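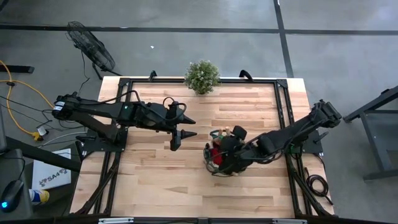
Does a worktable need to be cleared at the end of every day? Most of the time it does, and the clearing should take less time than the argument over who does it.

I have shared benches at Doherty for years, and the ones that work well have one plant at the back and little else left out overnight. A plant does no harm. It stays at the edge and it gets watered. Small things are the trouble. A tiny figure in a round container takes up hardly any wood, and people will work around it for a month before they pick it up. 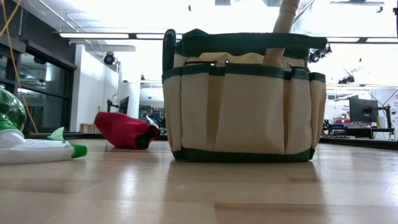 Oltotness Bench and Garden Club – Members' Opinion

A canvas bag with pockets on the outside is better than a drawer. You can stand it on the table, see what is in it and carry it off when you are done. Drawers fill up with things that have no other home.

The bag only helps if it gets used. A spray bottle lying on its side next to it is still clutter, and so is a crumpled piece of red fabric. Both should be picked up before anyone goes looking for a bigger table.

The club spent $138 on shelf bins last September. I voted against it and I would again – bins are drawers without fronts. Buy two more bags and put a name on each one.

Peadar Ó Flaithearta
April 28, 2019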